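4.2 Righting fallen cups

I'll admit I thought this would be the easy one. When Pendo Mollel and I drew up the chore list for the Norken project, we put "stand the cups up" near the top as a sort of warm-up, ahead of wiping, folding and loading the dishwasher. My mum could do it with the phone tucked under her chin. Nine weeks later it was still the task we argued over most (and the one with the most crossings-out in my notebook!).

A cup on its side is an awkward thing to grab. Pinch it across the middle and it may roll, so you chase it. Pinch it by the rim and you can tip it up nicely, but only if you've worked out which end the rim is, and on a plain cup with straight walls the two ends look a lot alike from above. Then there's the turn of the wrist, which people do without thinking and which our arm, with its rather stiff last joint, does in two goes.

We gathered 2,427 demonstrations in home kitchens and trained two policies on them. Gudano sees only the wrist view. Tutum gets the wrist view plus a short memory of where the jaws have been. Both were then tested over 113 trials each, in kitchens neither had met before, and a trial only counted if every cup ended upright and stayed there while we slowly said "one, two, three" out loud. Crude, I know, but it caught a lot of wobblers.

Clear cups were the real headache. The pattern of a tablecloth shows straight through them, and Gudano would quite happily close its jaws on thin air beside one. Cups that overlap came a close second, as you have to decide which to move first, and neither policy decides so much as dithers. The layout in Figure 6 has both troubles on one table.

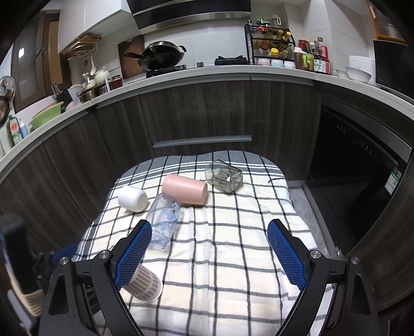

Figure 6. Starting layout for the cup-righting task, five cups lying on a checked cloth.

Tutum finished 52 of its trials and Gudano a good deal fewer, and the gap was widest where cups touched. Pendo reckons the memory helps mainly after a bad first grab, when the wrist view is full of jaw and not much else. I'd like to believe that, but we haven't tested it on its own yet. Alvarado, our older scripted routine, did fine with a single paper cup and fell apart with two.

So can a machine tidy up after a tea party? Not in my kitchen, not yet. We'll come back to the slow wrist in Section 5, where it causes even more bother with plates.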